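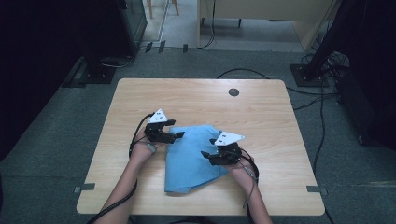

Figure 4. Cloth folding at a demonstration table, with a hand-held gripper in each hand.

4.2 Changes in operator tasks

Before the folding cell was introduced at the Levero linen plant, all 20 operators on the line folded by hand for the full shift. In March, eight of them were moved to demonstration work, in which the operator folds cloth through a pair of grippers and the recorded motions are used to train the cell. The grippers each carry a printed marker plate and are cabled (Figure 4). The data set used here contains 439 demonstrations.

Operators reported that folding through two jaws was slower than folding with the fingers and that corners were the hardest part to pick up. Horobets and Salazar describe a similar effect at the Koval site. Wrist strain was mentioned more often than in hand folding, and the cable on the left side was named as a nuisance in four interviews. Pay grades were left unchanged during the trial. Several operators asked that demonstration work be listed as a separate skill; the plant had made no decision on this when the interviews closed.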